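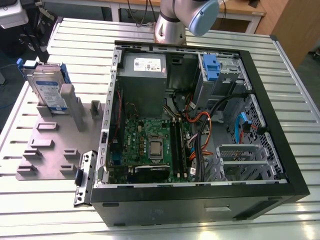 Zlata Palamarchuk

The Ornier is a screwdriver set with 50 bits, a ratcheting handle, a flexible extension and a magnetic mat. I bought mine in February to replace a mixed drawer of drivers I had collected over the years, and I have used it on desktop computers, two laptops, a coffee grinder and the hinges on my kitchen cabinets.

The handle is the best part. It is thick enough to grip without cramping and the collar at the top spins freely under one finger. The ratchet has a forward, a locked and a reverse setting. The switch is stiff. I would like it to be easier to move with my thumb, but it has never slipped while I was turning.

Bit quality is good for the sizes I use most. The PH2 and PH1 still have sharp edges and sit firmly in case screws and motherboard screws. The PH000 is worse. It rounded off on a laptop hinge and I had to order a spare, which took nine days to arrive. The Torx bits look the same as on the day I opened the box. I have not touched the triangle bits and may never need them.

The magnet in the handle holds a case screw with the driver pointed straight down. It does not hold the long thumbscrews from older towers. My previous set, a Nijs, was stronger in this respect but came with a much thinner handle.

The flexible extension bends too easily. For a screw in a tight corner I use the rigid one, 75 mm long, and it reaches nearly everything inside a mid-size case. For heatsink screws set deep between fins you will want a longer shaft than anything included.

The mat is small. It holds the screws from one machine if you keep them in groups, and you can write on it with the marker supplied. The ink wipes off with a dry cloth.

Storage is a hard plastic tray with a sliding lid. Sizes are printed beside each slot in gray on black, and I have trouble reading them in the evening. The lid stays shut in a bag.

I paid a little more than the Costero set costs and I would buy the Ornier again for the handle. If you mainly fix phones, look for one with better small bits.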